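Search this site
Search
Home Syllabus Handouts Lab hours Contact

Handout 6: Comparing hand-held grippers on cloth
Normand Landry
15 November 2022
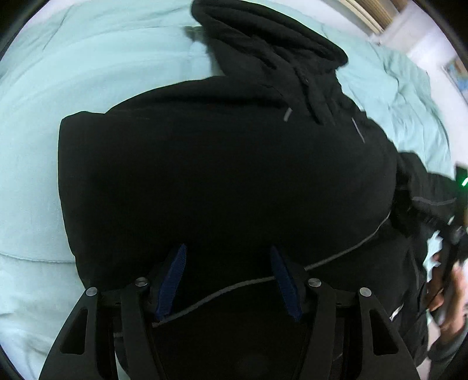 Last time we got through rigid objects, and most of you found that pretty easy going (mugs and boxes are very forgiving!). Cloth is where I start having opinions, so bear with me – this handout is longer than the last one.

Back in July I spent far too much of my break trying two sets of fingertips for the hand-held tool. One set came from Leltivance and the other from Rorarside. Same trigger, same camera, same finger linkages, and I only swapped the pads. I wanted to know which pads to put on the class tools, and I also wanted a data set you could pick apart in the lab. You'll find it in the course folder under the name Utex. It has 2,380 grasp attempts on clothing in it, and I threw out 41 because I had forgotten to restart the recording. Please don't go looking for those.

What I mean by a grasp attempt

You bring the open fingers down on the fabric, close them, lift, and hold. If the garment is still in the fingers at the end of the hold, that's a success. If you caught the bedspread too, that's a failure, even though it feels like a win when you're doing it. I argued with myself over this one for a while. My reasoning is that a folding robot that brings the bedding along with the sweatshirt has not done its job.

Sort your failures as you go. I use these words and I'd like you to use them too, so we can compare notes:

slip – the fingers closed on cloth and lost it during the lift
miss – the fingers closed on nothing
double – you picked up a second layer or a second item

Doubles are the interesting ones. They happen all the time when two garments overlap, and they are miserable to label when both garments are the same color. Black fleece under a black jacket is about as mean as it gets. You end up hunting through the video for a drawstring tip or a strip of piping just to work out which layer is which. Keep some of that in your set anyway! A model that has only ever seen a white T-shirt on a dark table will fall apart the first time it meets somebody's real laundry.

Pads

Ridged pads do well on fleece and knits because the ridges push into the surface and the cloth bunches up between them. On slick jacket fabric they have less to bite into, and you'll find yourself squeezing harder to make up for it. Squeezing harder bends the fingers, the tips drift apart, and now you have a slip. Go slower and take a bigger pinch instead. The smooth pads were kinder on thin shirts but I got tired of them quickly on anything heavy.

I used the ridged pads for 1,571 of the attempts that are left and the smooth ones for the rest, so the split is lopsided. Think about what that does to your comparison before you start quoting percentages at me. (Hint: look at which garments went with which pads.)

Camera

With the camera on the tool you get a very wide view, and straight lines near the outside will curve. That's fine for learning, but don't measure a sleeve off the raw picture. Correct it first with the MacDonald script from handout 3. Also check your exposure on dark clothes. If the creases have vanished, your grasp points are guesses.

For next time

Pick two garments, make one of them dark, and lay them so they overlap. Do a run with each set of pads, label every attempt with the words above, and bring me your video along with the label sheet. Write a paragraph on the attempt you had the hardest time labeling and what you finally called it. Pads are in the gray drawer by the sink, and please put the screws back in the little bag when you're done.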